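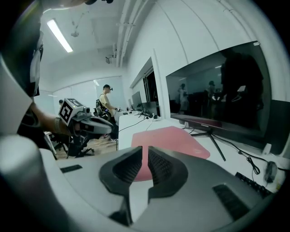 The 603 to Farkley

Tamunoemi Osagie had driven the 603 for 15 years, out from the depot on Paredes Street, along the river, up through the orchards and down the other side into Farkley, and in all that time he had left a passenger behind only once. He thought about her more than he would have liked. She had been running with a suitcase in one hand and a cake in the other, and he had seen her in the mirror a moment too late, and for years afterward he waited a little longer at that stop than the timetable allowed.

The stop was called Rerkatetti, after a farm that had been gone since before his mother was born. There was a bench and a pole and a ditch full of mint, and hardly anyone ever got on. His regulars teased him about it. Mrs. Hale, who rode in front with her shopping on her knees, used to say that he must be waiting for the mint to buy a ticket.

So when he pulled up there one wet morning in October, set the brake and opened the doors out of habit, he was as surprised as anyone to see a young woman stand up from the bench. She was wearing a raincoat much too big for her, and she was holding, in both arms, the way you would carry a sleepy child, a cast-iron waffle maker.

"Does it need a ticket?" she asked.

"Only if it wants a seat," said Tamunoemi.

She laughed and paid her fare and sat down across from Mrs. Hale, who looked at the waffle maker with great interest. It was an old Jestiron, the kind with two long handles that you turned over by hand above the flame, and Mrs. Hale had not seen one since she was married. She said so. She said a good deal more besides, about her husband, who had liked his waffles nearly black, and about the summer they had served them at the church fair and run out of butter before noon, and by the time the bus had reached the top of the hill she had learned that the young woman's name was Piyumi Selvanayagam, that she had been staying with her great-aunt up the lane, and that the great-aunt was moving in with a cousin at the coast and had been giving away her kitchen one piece at a time.

"I got the waffle iron," said Piyumi. "My brother got the table. I think I did better, but I have to have the hinge fixed. It won't close on the one side."

"You want Lowell's, behind the bakery," said Mrs. Hale. "He'll fix it, but he'll tell you about his knees first, so you had better leave yourself some time."

Tamunoemi kept his eyes on the road, which was slick with leaves, but he was listening. He liked it when the bus was talking. In the winter there were whole mornings when the only sound was the wipers, and he would catch himself humming just to have some company.
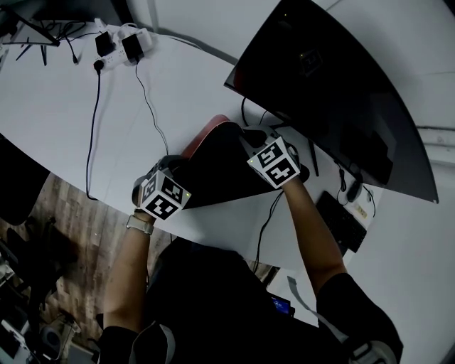 "What time does the last bus go back to Rerkatetti?" Piyumi asked, leaning forward in her seat.

"Ten past four, from the square," he told her.

She wrote it on the back of her hand with a pen that didn't want to work in the damp, and Mrs. Hale found her a better one, and then there was the bridge and the bakery and the square with its fountain turned off for the season, and everybody climbed down into the rain.

Now, Tamunoemi was not a nosy man. But he had a sandwich to eat between runs, and there was no law about where he ate it, and the awning behind the bakery was as dry a place as any. Through the open door of the repair shop he could hear Lowell going over the left knee in some detail. Piyumi was making all the right noises. She asked whether it was worse on the stairs. Then came some tapping, and a long squeak, and a silence, and Lowell said, "Well, who put that in there?"

Folded up behind the hinge, where it had kept the thing from closing for goodness knows how many years, was a scrap of brown paper with her great-aunt's handwriting on it. It gave the amounts for the batter. Two eggs, a cup of buttermilk, flour "until it looks right," a spoon of sugar, a little cardamom. On the other side was a list of people, with a line drawn through each one except the last.

"The bus driver," Piyumi read out loud.

Tamunoemi stopped chewing.

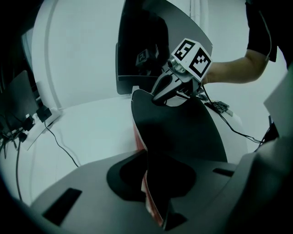

She read it a second time, more slowly, and turned the paper over in case there was anything else, and by then he had put his sandwich back in its bag and come to stand in the doorway with his cap in his hand, feeling very large and rather foolish.

"Did she ever bake a cake?" he asked. "Your great-aunt. A cake in a tin, with a suitcase, a long time ago. Running."

Piyumi looked at him. Then she started to smile.

"She was going to her sister's," she said. "She missed the bus and she was so mad that she sat down on the bench and ate half the cake with her fingers. She tells it every Christmas. She says by the time she got home she'd decided it was the best afternoon she'd had all year, and that she ought to make something for that driver, only she never caught him with anything warm in her hands."

"I waited," said Tamunoemi. "After that, I always waited."

"She knows! She watches you from the kitchen. She sets the clock by you – she says you're always two minutes late."

Lowell oiled the hinge and wouldn't take any money for it, and at ten past four the 603 left the square with its lights on and the heater going. Mrs. Hale had bought buttermilk. Piyumi sat up front this time with the Jestiron on her lap, opening and closing it, and when they came over the hill there was a lamp lit in the window up the lane, and Tamunoemi slowed down early for the stop.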